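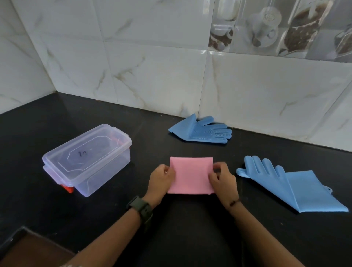

Ticket 572 – Livestream Trauerfeier, Ton fehlt

Hallo zusammen, ich bin's nochmal wegen der Trauerfeier für unseren Altbürgermeister am Donnerstag. Beim Probelauf über Odania lief das Bild super, aber nach ungefähr 11 Minuten war der Ton weg – komplett! Neustart vom Hesik-Mischpult hat nichts gebracht, anderes Kabel auch nicht.

Nachtrag, 16:30 Uhr: Úna Lenihan hat die Abtastrate auf 48 kHz gestellt, seitdem läuft es durch. Ticket bitte trotzdem bis Freitag offen lassen!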